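The Friday Night Sofa

By Naveed Jadoon

My sofa has been many things since I bought it, but for most of its life it has been a closet. I don't mean that it opens up and has storage inside (I wish!). I mean that clothes come off people in my house, travel as far as the living room and stay there until somebody wants to sit down.

We picked a pale gray one, against the advice of my sister, my mother and a very patient man at the furniture store in Bronham who kept walking us back toward the navy blue. I loved it. I still love it. It has that fine woven texture that feels nice under your hand, and it makes a small room look bigger. It also shows off every single thing you drop on it, and in our house the thing you drop on it tends to be red.

Red with big white stripes, mostly. My two boys would wear the same striped stuff all week if I let them, and one of them does. By the time the dishes are done on a Friday night there's a heap at one end of the sofa that could outfit a small soccer team.
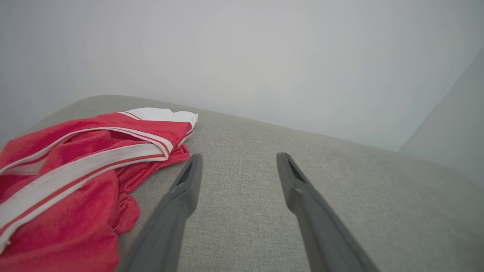

How long does it take to clear a sofa properly?

Ten minutes if you only pick things up, and 15 if you fold them and put them where they live. I've timed it, because I was sure it took an hour and I'd been putting it off on that basis for years.

The folding is where I used to come unstuck. I'd pick up a sweatshirt, walk it to the bedroom, notice the bed wasn't made, make the bed, find a library book under it and sit down to read. Now I don't leave the room until the sofa is bare. Everything gets folded right there on the seat and stacked on the coffee table by owner, and then I make one trip down the hall with my chin on top of the pile.

My neighbor Pirzada – we've only ever called each other by our last names – has a stricter system. Anything left on her couch at 10 at night goes into a box in the garage, and you have to go out there in your socks and get it. In November that's a real punishment! I tried it for a week and ended up being the one in the garage, looking for my own cardigan.

Once the clothes are gone I do the fabric. I start with a dry brush, the soft kind, and work along the arms and then the seat, always in one direction. Crumbs first, fluff second. After that I turn on the big light and get my face down close to the cushion, which my kids find hilarious.
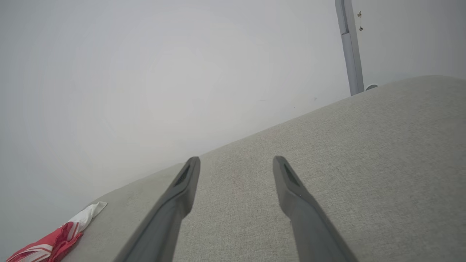 Pale upholstery is pretty forgiving if you go slowly. I use a white cloth wrung out in cool water with the tiniest drop of dish soap, and I dab. I used to scrub, and all I got for it was a bigger mark and a fuzzy patch. If you've got a new red anything in the house, wash it a couple of times by itself before you let it near the furniture, and please don't leave it there damp. Check the care tag on your sofa too, since some fabrics shouldn't get wet at all, and try your soap on the back first.

Then I leave it alone overnight. The boys know they're on the floor cushions until breakfast, and they complain for 2 minutes and then build something out of them. By Saturday lunch there's a sock on the armrest again and I've decided I can live with a sock.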